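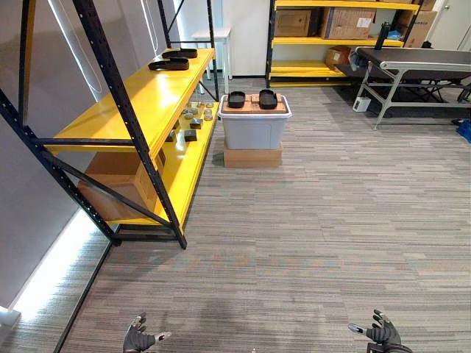 The rack as it stands now, black uprights and yellow shelves

Forum > Home & Workshop > Storage and Shelving

Thread: Bolted steel racks on carpet, do you shim or not?

tkramer
Moved my shelving into the back room, and the back room has carpet. The landlord won't let me pull it up. The rack is the bolt-together kind with punched uprights and diagonal braces. I want to put canned goods and my canning jars on it, so it will get heavy. On the concrete in my old garage it stood straight with no fuss. On carpet it rocks a little front to back when I push at shoulder height. Do people put something under the feet, or do you let the weight settle it? Ceiling is low and there is a stud wall behind it.

boltbox
Let it settle. Load the bottom first, leave it a couple of weeks, then retighten every bolt. Carpet pad packs down under the feet and stays down. I have three racks on carpet and never shimmed one.

Crescencio E.
I disagree with the above. Pad packs down unevenly, and it's worse near a wall because of the tack strip. Your back feet end up sitting on the strip, the front feet sink, and the whole rack leans toward you. That is the one direction you don't want. Pull it forward 2 inches so all four feet are on the same stuff, then put a strip of plywood under each pair of feet, front to back.

boltbox
Tack strip is maybe an inch and a half wide. If she's off the baseboard at all she's clear of it.

Crescencio E.
Plenty of people push them tight to the wall. That's why I brought it up.

tkramer
It was tight to the wall, yes. I just checked with a level and it leans forward, a bit under half a bubble. I'll pull it out and try plywood. Does it matter how thick?

leen_aj
Half inch is enough. Paint it or it will look terrible. And anchor the rack to a stud no matter what you put under it. One strap at the top, both ends if you can. I had a Bisero five-shelf go over with paint cans on it and it took out a closet door. It wasn't even overloaded, the kids were hanging on it.

Nelli L
Seconding the strap. Also, don't go by the rating on the box. Mine is a Hendriks and it says 416 pounds per shelf, then in small print it says evenly distributed on a level hard floor. Carpet isn't a hard floor.

boltbox
Those ratings have plenty of margin in them.

Nelli L
Maybe they do. The paper doesn't say how much.

tkramer
How heavy are people really going? I added up my jars and with the cans it's nearly 251 pounds for the whole unit, spread over all the shelves.

leen_aj
That's nothing for that kind of frame. Heavy stuff on the bottom, small light things higher up, strap it and forget it.

stijn_w
Different question, same kind of rack. Does anybody know where to get replacement shelves in a color? Mine are gray and two are bent. I don't need the uprights.

Crescencio E.
Measure the depth at the bolt holes, not the lip. The Drestico ones list the outside size and they came out a quarter inch too wide for my posts. I had to send back all 20.

stijn_w
You bought 20 shelves?

Crescencio E.
For the church basement. Yes.

leen_aj
Try a surplus place before you buy new. Offices throw these out all the time. A can of enamel will get you any color you like. Scuff them first or it flakes at the corners.

tkramer
Update. Took everything off, pulled it out from the wall, plywood strips under both sides, one strap into a stud at the top. Loosened all the bolts, squared it up, tightened the braces last. Bubble is in the middle. It still moves a hair if I really shove it, but it doesn't rock.

boltbox
Glad it worked. I still say it would have settled.

Crescencio E.
Tightening the braces last is probably what did most of it. If you tighten the corners first you lock in whatever twist is there.

Nelli L
Check it again in February when the heat has been on a while. My plywood cupped the first winter. I flipped it over and it has been fine since.

tkramer
Will do. I'll put the jars on this weekend, bottom shelf first.

stijn_w
Still looking for shelves if anyone is near me and has spares. 36 by 18, measured at the holes.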